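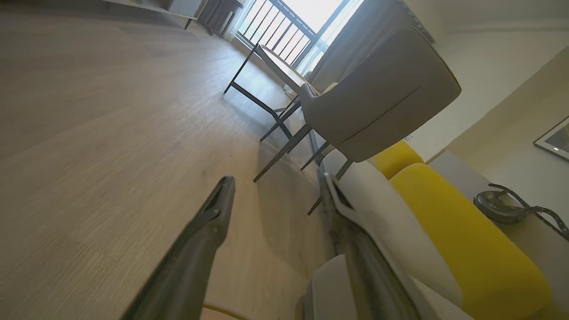 Surely the vacuum is the easy part, one reader of the last edition wrote, and a single paragraph at the end of the chapter on tooling would cover it. We have given dust collection a chapter of its own anyway. On most jobs the collector runs as many hours as the machine it serves, and a poor match between the two slows the whole crew.

Chapter 6
Collecting Dust from Concrete Work

By the end of the chapter you should be able to read a collector's rating plate, pick a hose, and explain why suction drops during a shift.

6.1 Airflow and lift

Two values describe what a collector can do. Airflow is the volume of air it moves in a given time. Lift is how hard it can pull when the path is partly blocked. A machine can be strong in one and weak in the other, and a buyer who reads only the first will be let down once a long hose goes on.

We use cubic feet per minute for airflow - the plate may show metric values as well. The figure on the plate is usually taken with no hose attached.

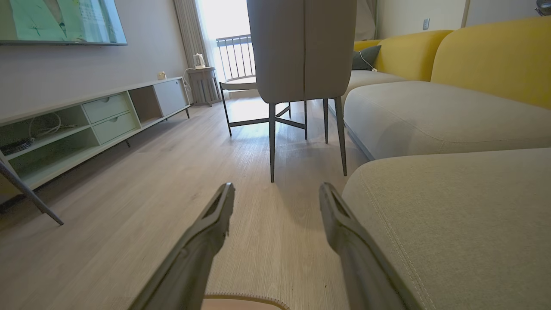 Hose length and diameter both cut into that figure. A narrow hose adds resistance, and so does every bend. The Drusitz collector used in our worked problems is rated at 1,000 cubic feet per minute at the inlet. With the long hose fitted and a partly loaded filter, the same unit delivered 843 on the Utby warehouse floor. Problem 6.4 asks you to find where the difference went.

6.2 Filters

Fine dust builds up on the filter as a cake. A thin cake helps catch small particles, but a thick one chokes the airflow. Crews clear it by pulsing air back through the filter or by shaking it, depending on the model.
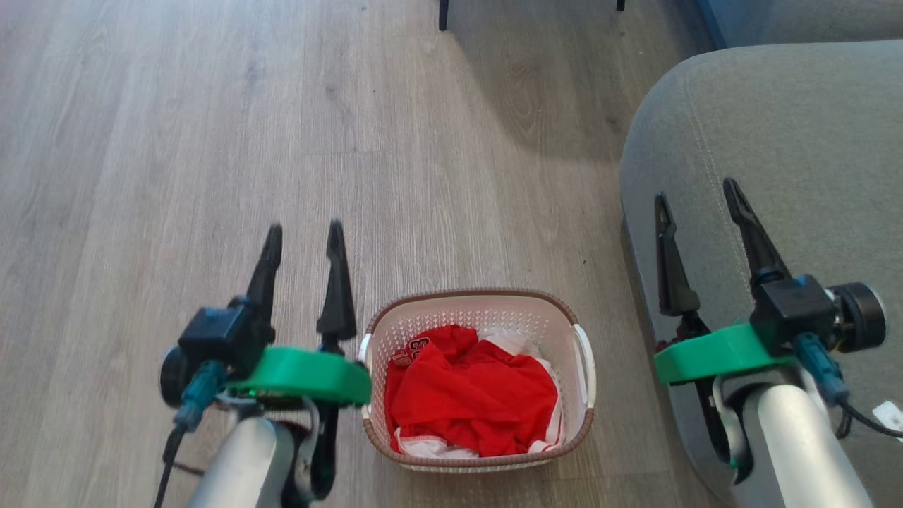 Can't we just wait until the suction feels weak, students in the Ledesma evening course wanted to know. By that point the shroud has been leaking for a while. Read the pressure gauge at the start of the shift and again at each bag change, and write both readings in the log. The Zirnance job in Section 6.5 went through 28 bags, and its log is printed in full there.

We use cookies to remember your place in the book. Accept / Manage settings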